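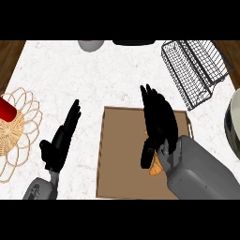

仿真环境中的台面整理任务:右侧机械手夹着一件橙色锥形物,下方是纸板托盘。

家务机器人(词条,厨房台面部分)

家务机器人,一般指能在普通住宅里干杂活的自动化设备。扫地机算不算?按宽的说法算,不过我写这个词条的时候更想聊带手的那一类,就是能拿、能放、能收拾台面的(扫地机另有词条,写得比我这篇长多了)。

先说大家最爱问的:现在到底能不能用?我的看法是,单个动作能做,一整件家务还早。把一个东西从这儿拿到那儿,条件摆得合适,成绩已经挺像样;可你要是说“把厨房收拾一下”,它得先弄明白哪些东西算乱,哪些本来就该放在那儿。我妈的厨房里,连我都常常搞错!

一、台面整理

台面整理是研究里很常见的题目,听着简单,其实什么毛病都能暴露出来。圆的会滚,软的会变形,网篮这种带孔的东西又容易让深度估计出错——视线直接穿过网格落到台面上,程序就以为那里什么也没有。编织的杯垫、锅垫也麻烦,边上一圈镂空,手指尖稍微低一点就可能勾住。

Tukum 是一套专门做这类题目的仿真任务集,共有 78 个任务,其中 31 个跟厨房有关。Hendrik Segers 当初整理它的时候定了个规矩,我很喜欢:每个任务都要用一句普通人会说的话来描述,不许写坐标。比如“把吃的放到托盘里”。这么一来,评分就变得很烦人,什么叫放到托盘里?压着边算不算?讨论区里为这个吵过好多页,最后定下来是物体底部完全落在边沿以内才得分。我个人觉得严了点,我自己端盘子也没这么讲究。

二、手的问题

早些年大家多用两指夹爪,便宜、耐用、好控制,拿盒子之类的方东西非常合适。多指手灵活得多,可以从不同方向包住物体,遇到上宽下窄的形状特别占便宜。代价也摆在那里:关节多,要学的东西多,坏起来也多。Martens 工坊给多指手做维护手册,光是手指部分就写了五章,我翻过一遍,翻完更加珍惜自己的手了。

力道又是另一回事。脆的东西捏重了碎,捏轻了掉,中间那点余地窄得可怜。仿真里的物体多半不会碎,所以仿真里成绩好,搬到真厨房里还得再打个折。
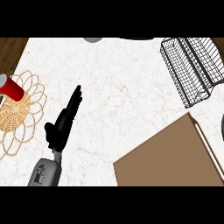

还有一个常被忽略的环节是“空手”的时候。手里没东西,手臂也得找地方待着,既不能挡住镜头,也不能碰倒旁边的罐子。Chiyo Furukawa 在 Tendulley 做评测,她把这段时间单独记成“过渡时间”,跟抓取时间分开算。我一开始嫌这个分法啰嗦,后来自己看记录,发现拖慢进度的往往就是它:抓东西干脆利落,抓之前在半空里犹豫半天,看得人着急。

三、一只手还是两只手

很多活儿一只手就够,拿起、移动、放下。可一旦要开盖、撑袋子、端住一个大盘子,就得两只手配合。两条手臂在同一块台面上工作,最怕互相打架,常见的办法是给左右手划分区域,中间留一块谁都能进、但不能同时进的地方。办法有点笨,管用。Broris 的控制程序走得更远一些,允许 2 只手交接物品,递的一方要等接的一方握稳了才松开。听起来理所当然吧?写程序的人可不这么觉得。

四、跟车间比

有人会说,工厂里的机械臂早就干得又快又好了,搬回家不就行了。车间里零件从哪儿来、朝哪个方向,大多是事先安排好的,家里可没人给你安排。今天罐子立着,明天罐子躺着,篮子又换了个角度。不过小批量的装箱和分拣倒是跟家务越来越像,东西杂,摆得随意,所以我猜这类技术会先在小车间里站住脚,再慢慢进厨房。

五、有争议的地方

成功率怎么报,一直没有统一的说法。有的只报最好的一次,有的允许重试,有的中途有人伸手帮忙也照样算数。读这类数字时,建议先找重试规则,找不到就先别太激动。另外,洗碗和叠衣服本词条暂时没写,叠衣服那部分我攒了一堆笔记,等二月有空了再补。

参见:多指手;仿真到现实的迁移;双臂协作;扫地机器人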